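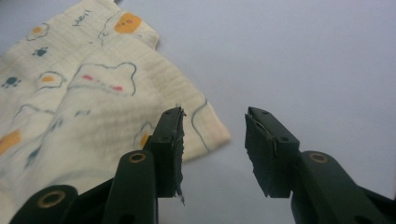

Ilaria Tedesco wrote:

> I'd fold muslins in thirds and stand them up in the drawer. Stacked
> flat you only ever use the top two. And do wash them at 60 before
> first use, it brings the crinkle up nicely. Mine are Liltex and they
> have got softer every time.

Thirds is fine if your drawer is deep enough. Mine isn't, and a crinkly gauze won't stand up on its own anyway, whatever the storage people tell you. It slumps. I fold in half, then half again, and put the rounded edge to the front so I can pull one out with one hand.

I'm not convinced about the softness either. Everyone says it of every muslin. I have 16 of the things, some Dinder and some with no label left, and past the first few washes I can't feel any difference. The shop in Prins Street wanted extra for "pre-washed", which I can do at home for the price of a bit of powder.

What I will grant is that the print matters more than I expected. The cream one with the fried eggs and paw prints gets picked out first by everybody in this house, and I can find it in a heap without my glasses.
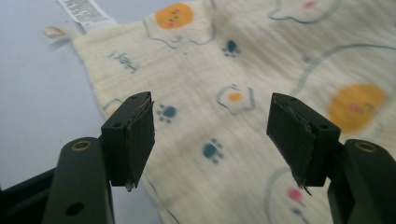 Do they need ironing before they are folded? Leave the iron in the cupboard, a shake and a flat hand will do, and ironing only squashes the crinkle.

As for 60 degrees, I washed 3 at that in April and they came out visibly shorter than the rest. I now do them at 40 with the towels. If someone has measured theirs before and after, I'd like to see the numbers.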